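旧衣服到底去哪儿了？——我们组的旧纺织品调查小报告

先交代一下选题是怎么来的。六月份收拾宿舍，我从柜子底下翻出一大包不穿的衣服，扔了心疼，留着又占地方，最后拎到楼下塞进了回收箱。塞完我就开始好奇：这包东西接下来会去哪儿？正好老师让大家自己定题目，我就跟搭档 Kjell Hägglund 说，要不就查这个吧。他本来想做校园流浪猫（我知道他现在还惦记着），不过还是被我说动了。

我们的做法挺朴素的，一共三块：发问卷、跑回收点、找人聊天。问卷发给了同系的同学和几位家长。回收点选了 Drasadstead 片区的，总共有12个投放箱，我俩骑车转了两个下午，把每个箱子上贴的说明都抄了下来。聊天对象是 Ilgın Toprak，她在 Stonum 分拣站上班，人特别爽快，第一次打电话就跟我们讲了快一个小时。

先说问卷。我原来以为大家最头疼的会是外套、牛仔裤这种大件，结果填得最多的是床单、窗帘、旧毛巾，还有小孩的睡衣。原因写得五花八门，有人说“洗得发白了，送人不好意思”，有人说“舍不得，孩子小时候天天用”。我自己看到这一条特别有共鸣，我妈到现在还留着我幼儿园的小被子！

还有一个问题问的是“你觉得什么样的旧布料最难处理”。不少人提到带卡通图案的薄布：花纹太显眼，改成别的东西总觉得怪怪的，拿来当抹布吧，又下不去手。

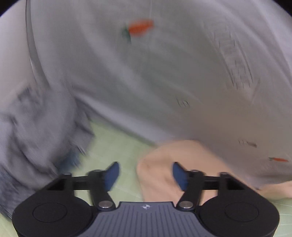
图1 印有胡萝卜图案的浅灰色薄布

再说回收箱。抄完说明我俩都有点懵，同一个片区的箱子，写的要求居然不一样。有的写“衣物、鞋、包均可”，有的写“只收干净衣物”，床上用品收不收，一大半压根没提。有2个箱子的字已经晒得看不清了，Kjell 凑上去拿手机手电筒照了半天，也只认出一个电话号码，打过去是空号。我觉得这一点很值得写进建议里，毕竟大多数人站在箱子前面只会看几秒钟。

跟 Ilgın 聊天是整个项目里我最喜欢的部分。她说分拣站一个月收到的旧纺织品有2286公斤，听起来很多，可是能直接再穿的只占一小部分。料子还行但不能穿的，会送到一家叫 Zonditz 的厂里打成纤维，做隔音棉和填充物。我问她最怕收到什么，她想都没想就说：“湿的！”一袋湿衣服闷上几天，旁边的好衣服也会跟着发霉，整批都得扔。她还教了我们怎么用手摸料子，棉的、涤纶的、混纺的，她一捏就知道，我捏了8块错了一多半，丢人。

Okoro 社区的缝纫角我们也去了一趟，那边教大家把旧床单改成购物袋。我做了一个，提手缝歪了，现在装了课本在用，还挺结实。薄一点的布其实不太适合做袋子，老师傅建议双层叠起来，或者干脆做成收纳鞋子的束口袋。

做下来碰到的麻烦也写一下。问卷是在我们自己的圈子里发的，年纪偏轻，爷爷奶奶那一辈怎么处理旧衣服，我们几乎没问到。另外分拣站只去了一次，看到的只是那一天的样子，Ilgın 说换季的时候完全是另一番景象，货能堆到门口。如果下学期还能接着做，我想专门挑换季那两周再去。

给片区的建议，我们写了这么几条：
一、所有投放箱统一说明，床单、毛巾收不收要写明白；
二、在箱子上画个简单的图，提醒大家装袋、扎口、别放湿的；
三、缝纫角的时间表贴到回收箱旁边。

最后谢谢 Ilgın 耐心回答了我们那么多傻问题，也谢谢 Kjell 骑车的时候一直帮我背包。问卷原题和回收箱说明的抄录都放在附录里，字迹潦草的那几页是我抄的。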